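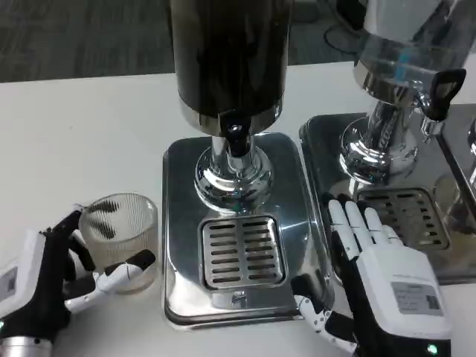 Left hand on the ribbed glass, right hand beside the drip trays, from the drinks station recordings.

Votberg Drinks Station: hand-guided and remote-controlled demonstrations

Last updated 2024-07-05

Welcome, and thanks for taking an interest in this set! It grew out of a small project at the Votberg workshop, where we wanted to teach a two-handed robot to serve a cold drink from an ordinary buffet dispenser, the sort you'd find at a hotel breakfast. We had a good time making it (and mopped up a fair amount of cordial along the way), and we hope it saves you some of the fiddling we went through.

What you get

The set holds 2,214 demonstrations recorded across 131 sessions. Most were made by remote control, with the operator wearing a pair of Kamus gloves and watching the head camera view on a monitor. The other 200 were made by hand, meaning that a person stood beside the robot, took hold of its wrists and walked them through the motion. The two kinds live in separate folders, remote and by_hand, and we'd suggest you keep them apart until you've looked at a few of each. The hand-guided ones are slower and smoother, and now and then you'll spot a sleeve.

Each demonstration comes with:

- head camera video, colour
- joint positions for both arms and all fingers
- the operator's commands (remote folder only)
- a one-line task label in plain English
- a note from the operator, if they felt like leaving one

The tasks

There are four labels. "Fetch glass" starts with the glass somewhere on the left of the table and ends with it held near a dispenser. "Place glass" is the bit that everybody finds hard, setting it down square on the slotted tray without clipping the base plate. "Pour" covers working the tap, and "clear" takes the glass back to the open tabletop. A full run is all four in a row, and those are marked full_run in the index so you needn't stitch them together yourself.

Operators were asked to keep both hands in view wherever they could. The idle hand was free to rest wherever the operator found comfortable, and you'll see quite a range of habits there. We thought about tidying this up, then decided to leave it be, as a model trained only on very neat idle hands got rather confused when we gave it anything else.

Things worth knowing before you train

Chrome is a nuisance. The columns and base plates are polished to a mirror finish, so the table and the robot's own fingers turn up in them, bent into odd shapes. Depth estimates around the columns are poor, and we'd mask them or leave depth out altogether. The glasses are clear as well, and when a black finger sits behind one it shows through the ridges as a dark smear. Our first grasp detector, bless it, was quite sure those smears were cola.

The two dispensers don't match. One has a dark tank and the other a clear one, and their taps are different too, so please don't assume a motion that works on one will carry over to its neighbour. The index has a column called station (dark or clear) for filtering.

Finger contact readings drifted in the early sessions. Anything before session 15 has the contact_ok flag set to false. The video and joint data from those sessions are perfectly good, and we still use them.

Spills are kept in. If a demonstration went badly it's labelled "fail" with a short reason, and we've found these handy for teaching the robot when to stop and try again.

Loading the data

Unpack the archive and point the reader at the top folder:

python read_station.py --root ./votberg_drinks --label place_glass

The reader was written for the Wastov file layout. If you're on the older Leclerc layout, run convert_layout.py first and make yourself a cup of tea, as it takes its time.

Licence and contact

Free to use for research and teaching. Please mention the Votberg Drinks Station set if you publish something with it. Corrections to labels are very welcome through the issues page, and we plan to fold them into the next release in November, along with a fifth label for stacking glasses.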